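Home Shop Masks Fins Lights Bags Contact
Last updated: January

Vololard Travel Fins, open heel, bungee strap

I've been in these fins long enough now to have opinions, so instead of the usual three lines and a size chart you're getting my opinions. I run this shop, I dive when I'm not packing orders, and the Vololards are the fins I grab when I have to fly.

Let me back up a bit. For years I traveled with a pair of Paritov heavies, the black rubber kind that weigh as much as a small dog and stick out of every suitcase I own. I still love them in cold water with a drysuit. But I was paying for extra luggage on nearly every trip, and one time I left my undersuit at home to get under the limit and spent the whole week shivering. So when the Vololard rep sent samples to the shop I took the medium pair home before anyone else could get to it (one perk of owning the place).

First thing you notice is that they're short. I was a little suspicious of that! A short blade can feel like kicking with a dinner plate, and I had a pair of Aigner shorties years ago that did exactly that. The Vololards have a stiffer center and softer rails, so the blade bends where you want it to and snaps back on the return. Flutter kick is fine, frog kick is lovely, and helicopter turns took me maybe one dive to sort out. Back kick is the weak one. You can do it, but with less blade to work with you'll be doing more of it, and if you spend your dives hovering in front of tiny things with a camera you may want something longer.

Current is the question I get asked in every email. They're OK. I drifted a wall with them and then had to turn and kick for a mooring line, and I got there, with my thighs complaining. In a really strong current I'd want the Paritovs back. For reefs, wrecks in sensible conditions, shore dives and pool teaching I don't miss them.

The foot pocket is roomy. I wear a 3 mm boot in warm water and a thicker one at home, and the same medium takes both with a tweak to the strap. If you're between sizes and you only dive warm, go down. If you're between sizes and you own thick boots, go up and live with it. The pocket has drain holes at the toe, so you aren't walking up the beach with a cup of water on each foot. 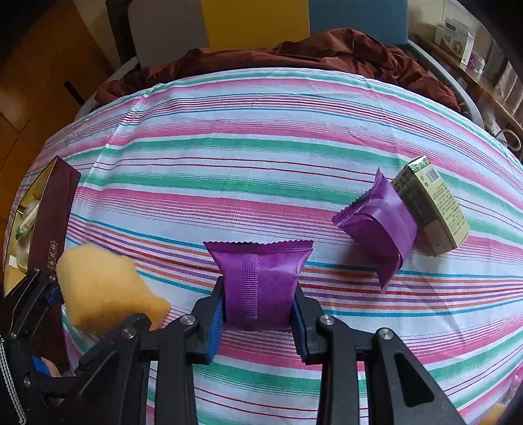 Purple foil snack packet

Straps. They come with bungee straps and a big heel loop, and I can get mine on with gloves while sitting on a moving boat, and off again at the ladder with one thumb. The bungee does loosen a little over the first few dives, so check the knots after that and pull them in if you need to. We stock spare bungees, and the Aletti spring straps fit these posts too if you like steel. I tried the springs for a season and went back to bungee because it's lighter in the bag, but my dive buddy swears by hers, so take your pick.

Packing them is the fun part. Both fins lie flat along the bottom of an ordinary carry-on with the blades overlapping, and I stuff socks and my mask box in the foot pockets. The regulator goes on top in its own bag. Please don't bend the blades to make them fit in something smaller! I had a pair come back with a permanent wave in it after a long summer in a car trunk, and that isn't something I can replace under warranty. Store them flat or hang them by the heel loop, and pop the plastic inserts back in the foot pockets when you're done for the season.

Buoyancy: they sink, slowly. In a wetsuit they trim me out nicely with a single aluminum tank. In a drysuit my feet got a bit floaty and I had to move a 2 lb weight down to the tank band before it felt right again. If you've been using heavy rubber fins to keep your feet down, plan on a checkout dive to play with your weights before you take these anywhere deep or busy.

Wear and tear. Mine have scratches all over the tips from shore entries over rock, and one rail has a nick I can catch a fingernail in. None of that has changed how they kick. The color has held up better than I expected on the gray pair. The yellow ones fade, so if you want yellow forever, keep them out of the sun between dives. Rinse with fresh water, dry in the shade, and keep sunscreen off the blades if you can, as it leaves a greasy film that takes dish soap to shift.

What you get: one pair of fins with bungee straps fitted, plastic foot pocket inserts, and a thin mesh bag. The mesh bag is not great. It'll get you from the car to the boat, and then the drawstring will start to go. I'm working on something better, but for now it's that or your own.

Sizes run small, medium, large and extra large. Colors are black, gray and yellow, and I usually have everything except extra large in yellow, which comes in when it comes in.

Shipping is free on orders over $100, and the fins get you there by themselves. Try them on indoors with your own boots, on carpet, and if they pinch or your heel lifts, send them back dry and unused and I'll swap the size. Once they've been in salt water they're yours, sorry. I've had people try to tell me otherwise with sand still in the box.

If you're stuck on size, send me your boot brand and boot size and tell me what kind of diving you do. I answer in the evening, usually with a cup of tea and too many words.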